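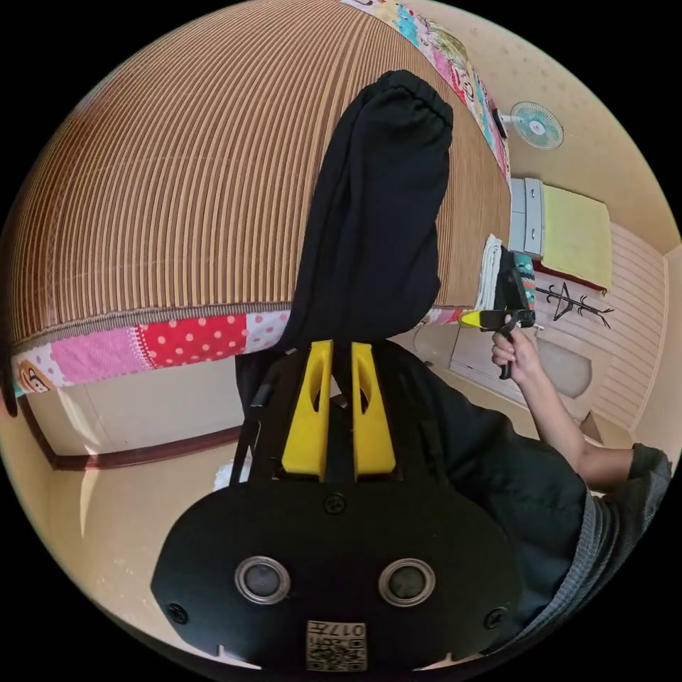

How long does an ordinary pair of everyday pants stay in use in a family home? In our diaries the usual span was a little under four years, counting from the first wearing to the point when the owner either threw the pants out, gave them away, or cut them up for rags.

Figure 3. Dark pants with a gathered elastic cuff, the kind of leg ending coded as "closed hem" in Section 4.2.

4.2 Wear, repair, and the slow move down the drawer

We had expected, when we first sat down with the diaries from Gremcombe, to find a fairly clean line between clothes that were worn and clothes that were finished with. What the families gave us was much muddier than that, and a good deal more interesting. A garment seldom went straight from the wearing pile to the bin. It was a going-out garment for a while, then a house garment, then something to paint the fence in, and at each step its owner lowered the bar a little for what counted as good enough.

Of the 1,477 garments entered in the diaries, 1,109 could be followed from the opening interview through to the close of the study, and it is those we discuss here. The rest were lost to house moves, to diaries that tailed off after the first winter, and in one memorable household to a long disagreement between two sisters about who owned what. We have left that household's shared items out entirely, although both sisters wrote to us at length and we are grateful to them.

Closed-hem pants were treated differently from open-hem pants, and we did not see this coming. When the bottom of an open leg frayed, people trimmed it or turned it up and carried on. When a cuff went slack, most people had no ready idea of what to do. Moroz, who carried out the home visits, noted that even confident menders described a cuff as something you would need to "take apart properly," and so the pants were moved down the drawer instead. Several of these were still sound at the seat and knee, where we had been told to expect the first failures.

The repair record bears this out, as far as it goes. Diarists logged 556 repairs, most of them buttons, side seams, and pockets. Cuffs and waistbands together made up a small share, and nearly all of the waistband work was a simple matter of threading in a new drawstring. We should say that small repairs were surely undercounted. Nechyporuk's follow-up calls turned up many that had never been written down — a few stitches in front of the television do not feel like an event worth recording, and we sympathize.

Storage mattered too, though we hold this finding more loosely. Households that folded their casual pants in a drawer tended to go on wearing the top few pairs and forget the rest, which then came out in October looking nearly new and, by the owner's account, slightly out of fashion. Households that used open shelves or hooks spread the wear more evenly. Roughly 60 diarists mentioned, without being asked, that finding a forgotten pair had put them off buying another. Honorato has suggested that this may be the cheapest change a household could make, and the rest of us are inclined to agree, with the caution that people who keep tidy shelves may simply be careful in other ways as well.

Feelings about a garment's age did not follow its actual age at all closely. Pants bought for a particular reason (a new baby, a first apartment, a spell of physical therapy) were called "old" late and with reluctance. We return to this in Section 5, where Pinheiro sets the diaries beside the longer interviews.

Related items
Drawstrings, zippers, and the home mender: notes from the Zhuravel workshops
Hand-me-downs between cousins in Gremcombe
What the rag bag tells us
Washing frequency and color loss in cotton knits

Sign up for our newsletter to hear when new sections are posted. You can unsubscribe at any time.

Comments (3)

Ihor Melnychuk
Lovely reading. Did you separate children's clothes from adults'? My two go through knees long before any cuff gives out, and I would think that pulls the averages about quite a bit.

threadandthimble
You can replace cuff elastic through a half-inch gap in the seam, no need to take the whole thing apart. Safety pin on the end of the new elastic and off you go. I teach it in one evening.

Zlata Moroz
Ihor, adults only in this section. The children's diaries are in the appendix and yes, it's all knees!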